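# Workshop tips: getting the software to behave around a PC case

These notes are for anyone on the bench who is writing or changing a program that puts parts into a desktop tower. Most of them were learnt on the Zenine cell. Add to the list if you find something better.

**Name your positions after the part.** "socket_above" and "ram_slot_entry" still make sense in May. "p14" doesn't. Teodor Ene keeps a script that refuses to load a program with unnamed points in it, and you can copy it from the shared folder.

**Give the case its own coordinate frame.** Teach the frame from two corners of the chassis and one motherboard screw, then store every other point relative to it. When the tower gets nudged you re-teach three points and carry on. Do the same for the parts fixture, separately. The two will not move together.

**Split the approach from the insertion.** Write one move that ends above the socket and a second one that goes down. Put a stop between them while you are testing. Check these before you let the second move run:

- the retention lever is up and the frame is open
- no cable has sprung back over the board
- the part is square in the fingers
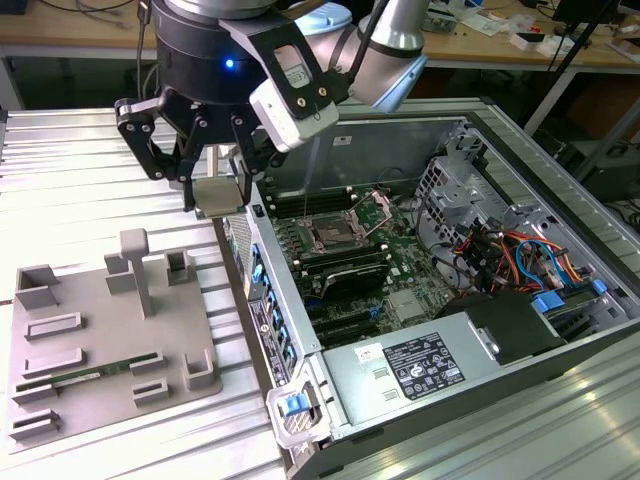 *Processor-style block held over the open case, with a memory module in the fixture on the left.*

**Keep the wiring in the collision model.** Rigid parts are easy to draw and loose cables aren't. Draw one plain box over the whole power harness, a bit bigger than you think it needs, and let the planner go round it. A tight mesh of each wire slows planning down and is wrong as soon as someone touches the loom.

**Watch for glare.** Bare aluminium and shiny metal lids upset the depth readings. Take the exposure down until the bright streaks on the table go, then run the detection again. If the board is then too dark, use two exposures and merge them. Naledi Ndlovu's settings file for this is called 961 and it is a fair starting point.

**Log the force as well as the position.** A position log will tell you the arm got where it was sent. The force log shows whether it leaned on something on the way. Save both with the same clock, and keep the last 30 runs before clearing out.

**Test with a scrap part.** Use a dead processor or a plain block of the same size. Bent socket pins can't be put right with software.

**Slow down by setting, never by editing.** Use the speed override for trials. If you type lower speeds into the program, some of them will stay there.

**Save before you tidy.** Commit the working version first, then rename things. Rosalía Peñalver can restore an old one from the Mivholm server, but she needs the program name and the date.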